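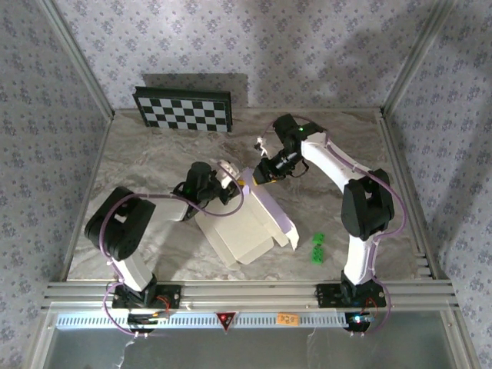 Pale wallpaper with small dark blue flowers, behind a grey marble-patterned top

How much wallpaper for a box room with a small print?
Posted by Ita in Decorating, November

I want to paper three walls of a box room in a small floral like the one in my photo. The three walls come to 4 rolls by my sums, but the shop's online calculator says five. The window wall is being painted. The walls are 197 cm and 157 cm wide at the narrow parts and the ceiling is normal height. Do I need the extra roll? It's not cheap paper. Also, do I have to line the walls first? The plaster is old but sound.

Kahsay
3,262 posts
Buy the five. Check the label for the pattern repeat – on a small print it is often short, so you lose less on each drop, but you still lose some. Add 10 cm to every drop for trimming top and bottom. Divide the roll length by that figure and round down to get full drops per roll. Then divide the total width of your walls by the roll width and round up.
Make sure all the rolls have the same batch number. If you go back for one later the shade may be slightly off, and it shows on a pale background. Most shops take back unopened rolls, but ask first.
Lining paper is worth it on old plaster. Hang it sideways so the joins don't fall in the same place, and leave it overnight before papering.

Flulatlow
I never line anything and mine has stayed up. Just size the walls.

Tresum
Agree on the batch numbers. Don't trust the corners to be straight either. Cut the strip so it turns the corner by a centimetre or two, then start the next wall from a fresh plumb line. With tiny flowers you won't notice the mismatch once the furniture is in.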